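March 14, 2022
By the Gitider project office

Progress report to Groma: sorting and transfer work, second period

Work in this period was reduced by a fault in the left shoulder of the humanoid. We lost part of January to it and are behind the schedule agreed at the start of the grant. The cause is known, a repair is in place, and trials have resumed at lower speed.

The fault first appeared during a reach toward a basket. The arm was at shoulder height when the controller lost the joint position reading for 190 milliseconds. It should have held still. It carried on with the last command, and the hand came down on the basket rim harder than intended. The operator pressed the stop. Two finger joints were bent and have been replaced. There were no injuries, and the operator was outside the marked distance at the time.

We reviewed the logs from all 1,923 reaches made up to that date. The same loss of signal showed up in 146 of them, nearly all too short to have any effect on the motion. Most came with the arm raised and extended, which pointed us to the wiring.
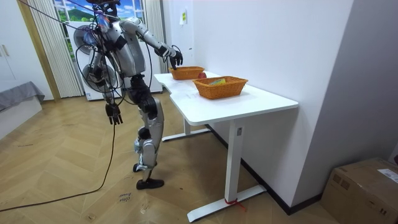
The break was in a signal wire at the shoulder connector. The cable had been clamped too close to the joint and flexed at one point each time the arm lifted. Gravarport supplied a replacement with a longer free section, and we moved the clamp down. The old cable has gone back to them for inspection.

The second problem was ours. The hold-on-signal-loss setting had been turned off during tuning and was never turned back on. It is now checked at startup, and the arm will not power up without it. Gunn, who maintain the controller software, have agreed to make this the default in their next release.

Since the repair we have run 150 reaches with no loss of signal. That is too few to call the matter closed. We will stay at half speed until we reach the number set in the test plan, and a second person will remain at the stop button for all runs.

Costs: the cable and finger parts were paid for from the spares line, which is now nearly used up. We ask Groma to approve a move of funds from travel to spares. No increase in the total is requested.

Still open: the written incident procedure, and a spare shoulder connector, which is on order.

Filed under: Project Updates > Robotics > Safety

3 comments

cableguy_r: Had the same thing on an elbow joint. Check the other arm too, ours went a month later.

Gitider project office: Right side was checked and the clamp moved there as well. No faults in the logs for it.

mtn_view: Will the incident procedure be posted when it's done?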